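October 27, 2020

Long day, and my feet are killing me, but I want to get this down before it all goes fuzzy. We did 81 towers at Comthorpe today, which is well down on our best (111, back in January, when it was all hands and elbows and Horacio's terrible radio station). Raili keeps telling us the count will come back up once the arm has settled in. Maybe! She said that two weeks ago as well.

I've gone from stripping computers all day to sort of minding one, and I'm still not sure how I feel about it. My thumbs are happier, I'll say that much.

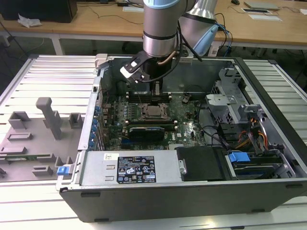
Ama reckons I should put my name down for the programming course at Carneck, and I keep going back and forth on it. I'm 2 exams short of my old electronics certificate and never finished, so school and I have a bit of history. But I do know the machines. Give me a Dell like the one on the bench, with those blue clips down the back and the blue latch on the drive, and I could have it in bits with my eyes shut – all that has to be worth something when you're telling a gripper where to go for the memory. Ebenezer says they need people who know where things stick. He's signed up already, the keener.

What I miss is the talking. We used to stand elbow to elbow and yak the whole shift, and now it's one person to a station and you're watching, so you can't really look away. Aranka has asked to move over to sorting for the company, and I don't blame her one bit.

Anyway, forms for Carneck are in my bag. Leftover soup, then bed.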